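The towel that wouldn't let go: a fault report from the folding bench

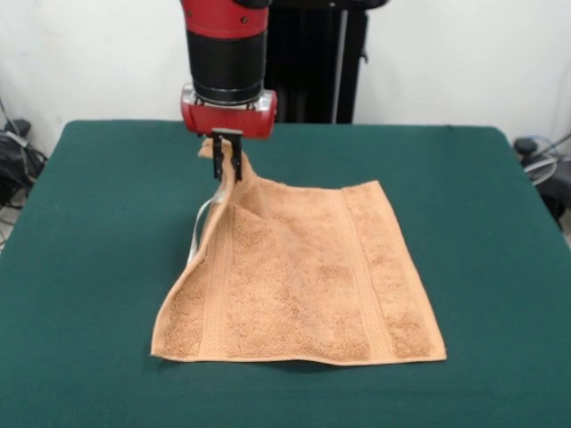

May was meant to be our easy month. We had 200 clean folds behind us, the Kastbridge demo was in the diary and everyone on the bench was in a very good mood. Then the arm stopped dead with its fingers shut on a corner and refused to open them, and we had the most interesting fortnight of the year!

What happened, as far as we can piece it together, went like this. The arm picks up a corner, lifts, carries it over and lets go. On this run the "open" command went out at the right moment, the controller reported that the fingers had opened, and the arm set off back to its home position. The fingers had done no such thing. The towel went with them, then the tablecloth started to creep, and Nelu Olteanu hit the stop button at about the same time as the arm's own force limit kicked in. No harm done to people, arm or towel.

The force limit is the bit we're proud of. We had argued over that setting for ages (too low and the arm trips on every thick hem, too high and it's no use to anyone), and the first time it was really needed it did its job.

The cause took longer. Our first guess was terry loops caught in the finger joints, and we spent a whole afternoon with tweezers and a torch on that theory. Wrong! Nelu then went through the logs line by line and found that the controller never checked where the fingers were. It sent the command, waited 800 milliseconds and ticked the box. That had been fine with the thin cotton squares from Hedlund, but a doubled-up fold of towelling needs a firmer grip, and after a long session at that grip the gripper motor was going into its heat cut-out. So the motor was resting, the software was cheerfully carrying on, and the two had no way of telling each other.

The fix is in two parts. The arm now reads the finger position after every open and close, and if the number is wrong it stays exactly where it is and sounds the buzzer. We have also brought the grip force down for towels, with a short pause built into long sessions so that the motor can cool. Since then we have done another 200 folds with 2 buzzer stops, both of them correct -- I have never been so pleased to hear that horrible noise.

A few things for anyone using the bench:

Please don't pull a towel out of closed fingers, however tempting it looks. Press stop, wait for the light, then use the manual release.

If you are running the Luviser script, update it before you start. The old version still has the timed wait in it.

Write down every buzzer stop in the log, even the dull ones. The motor readings from the weeks before the fault were there all along, climbing nicely, and we would have spotted them if we'd been looking.

The Warner bench uses the same controller with a different gripper, and we're checking that one next. Nelu has the full log and will happily go through it with you over a cup of tea, so do ask.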